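What Happens to Old Computers on Our Street? Project Report
Huia Quinlan
2020-10-13

I picked e-waste because of our garage. We have two dead desktops in there, plus a printer Dad swears he'll fix, and I started wondering if every garage in the neighbourhood looked like ours. (Spoiler: pretty much!)

What I did

I wrote a one-page survey and dropped it in 242 letterboxes between the school and Warrier Park. Geetha Kamath helped me fold them, which took a whole Sunday and most of a packet of Tim Tams. People could send it back on paper or fill it in online. I also interviewed Mr Naciri, who ran a computer repair counter for years before he retired, and he was so generous with his time that I had to cut most of what he told me.

What people said

The most common answer to "why do you still have it?" was photos. People are worried there's something on the old machine they'll want one day, so it stays in the cupboard. After that came not knowing where to take it, and after that came "it was expensive", which I totally get. One lady paid $1,355 for hers and can't bring herself to part with it, even though it hasn't been turned on since her son left home.

Hardly anyone had heard of the drop-off day in December. I only knew about it from a sign at the pool!

Mr Naciri's take was that people give up on a whole computer when one part goes. He reckons power supplies, fans and hard drives were most of what he replaced, and that plenty of customers had already bought a new machine by the time they asked him to look at the old one.

What I'd change

My question about age was badly worded. Some people gave the age of the computer and some gave their own age, so I had to leave that one out of my graphs. I'd also test the survey on a few neighbours first, like Ms Ezzat told me to at the start.

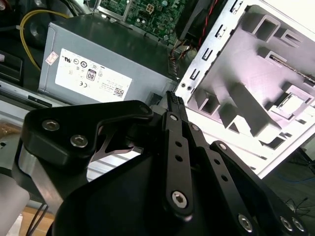
The other thing I'd do is ask about phones and tablets. So many people wrote them in the margins anyway, and I had no column to put them in.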